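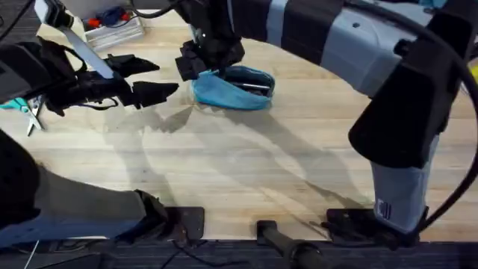
In July I started to repair my own clothes. Before that I was giving everything to a small shop in Brirnside, and I paid 13 dollars for one pair of pants, only to make them shorter. The shop closed in spring, so I had a bag of clothes waiting behind the door and no more excuses.

My first work was a gray shirt with a hole under the arm. I watched a video, then I watched it again, and on Saturday I sat down with a needle from my mother's old box. It took me the whole afternoon. The stitches were big and not straight, like teeth of a small child. I wore the shirt to work on Monday anyway and I was a little proud.

My friend Thắng Vũ sews much better than me. He learned from his aunt, who made curtains for a hotel in Grinau. He gave me two pieces of advice. The first is to use a shorter thread, from the fingers to the elbow, because a long one makes knots. The second is to iron before sewing and again after. I did not believe the second one, it sounded like extra work for me. Then I tried it on a hem and I had to send him a message to say sorry.

The most difficult thing for me is still the zipper. I have opened the same jacket three times now. The teeth are fine, but the fabric on the left side always comes out longer than on the right, and at the top there is a small wave. Thắng says to baste it first with a loose thread in a bright color. I will try this when I am less angry with the jacket.

I also want to ask the readers about thread. I bought a box with 32 colors, it was cheap, and the dark blue breaks almost every time I pull it. The other colors are better, but not by much. Do you buy cotton or polyester for jeans? And does anybody know how to close a hole at the knee so that it does not feel hard when you sit? Please write in the comments, I read all of them, also the old posts.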